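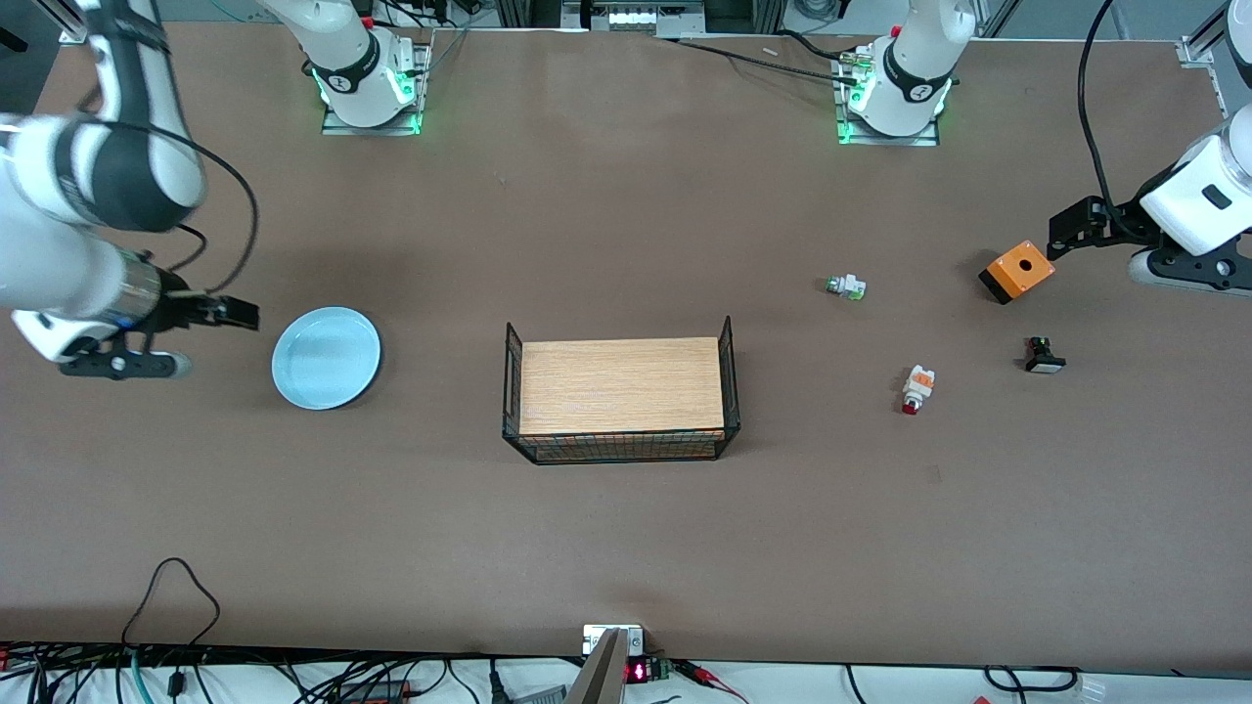
The light blue plate, the black wire basket and the orange box on the brown table.

Questions about baskets, plates and table tidying

We get a good many letters and messages about the small things people keep on their tables, so we have gathered the usual ones here. If yours isn't among them, do write to Mabli Morgan at the Whiteley shop and she will get back to you, though she asks for a little patience in April when the spring orders come in.

Is the wire basket strong enough for crockery?
For a few side plates or a couple of bowls, yes. We wouldn't fill it to the top with dinner plates and then carry it across the kitchen by one side. It's happiest with napkins, jars, packets and all those odds and ends that otherwise spread themselves over the table by teatime.

What are the corner posts for?
They stand a bit taller than the walls, and most people use them as something to get hold of when sliding the basket along. Mariann Sárközi, who has the stall at Grulaven, ties her labels to them, and very nice they look too.

Will a wire basket scratch my table?
It can do if it's dragged over a waxed or oiled top. Lift it if you can, or put a cloth underneath. We sell felt pads at 50p each and you'll want one under each corner.

How do I clean the mesh?
Warm water, a drop of washing-up liquid and a soft brush (an old toothbrush gets into the corners beautifully). Dry it well with a tea towel straight afterwards and leave it somewhere airy – the joins are where rust likes to start.

Is a shallow plate any use for serving?
Oh, we think so! A raised rim keeps biscuits, cut fruit and toast where they should be, and you can still reach everything easily. For anything with a lot of gravy you'd be better off with a deeper dish, such as our Nillen bowl, which holds 330 ml.

Can I stack plates in a box?
You can, with a sheet of kitchen paper between each one. Keep the pile low, and check the bottom of the box before you lift it.

How should I lay things out on a small table?
Put the basket in the middle where everybody can reach it and keep the plates to the sides. Boxes do best near the end of the table, out of the way of elbows.

Can I return something I've used?
If it has only been out of its wrapping for a look, certainly. Once it's been eaten off we're afraid we can't take it back. Postage for returns to our Drunetum address is £5.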